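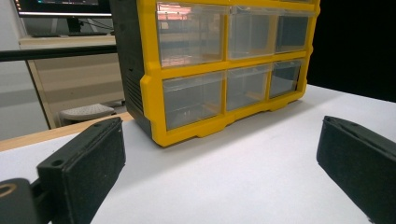

stekine-drawers: equipment and budget notes

Maintained by Junaid Durrani. Last tidied in October.

What is in this repository

Recordings of a hand-held gripper working with small storage units on a tabletop, plus the planning sheets we used to decide what to buy for the second round. The recordings are in episodes/, one folder each. The sheets are in planning/ as plain CSV.

Contents at this release:

episodes: 316
episodes rejected and kept in rejected/: 9
spend on round one, in pounds: 705
ceiling for round two, in pounds: 1,441

Objects

The main object is a plastic parts organiser with clear drawers in a yellow frame. It was bought off the shelf and has not been altered. Clear drawer fronts pick up reflections from the room, and we have left these in. If your method depends on clean depth at the drawer face, filter on the field "clear_front" before training.

Round two adds an opaque organiser from Amalwood and a small wooden chest. Neither is in the data yet.

Buying list for round two

1. Second hand-held gripper, Zonberg, same finger width as the first. This is the largest item and should be ordered first, as the quoted lead time is six weeks.
2. Spare finger pads, two pairs. Pads wear at the inner face and we ran short in round one.
3. Two organisers of the same model as the present one. Shops change these lines without notice, so buy both together.
4. White board for the tabletop. One in use, one kept flat in the store cupboard.
5. Diffused lamp from Lūse. Only if money is left after items 1 to 4.

Delivery is included in the prices in planning/round2.csv. VAT is in its own column – please don't add it twice, as happened with the first draft.

Not being bought

A fixed arm was priced and dropped. The arm itself would fit a later budget, but the guarding, the stronger table and the yearly service would not. The quotes are in planning/dropped/ for anyone who wants to look again.

Known gaps

Only one room and one table height were used. Drawer contents are not labelled. Pad wear was not recorded in the earliest episodes, so the replacement rate in the sheet is a guess and is marked as one.

Changes

Send corrections to prices as a pull request against planning/, with the supplier's quote attached. Changes to episode files need a new release number.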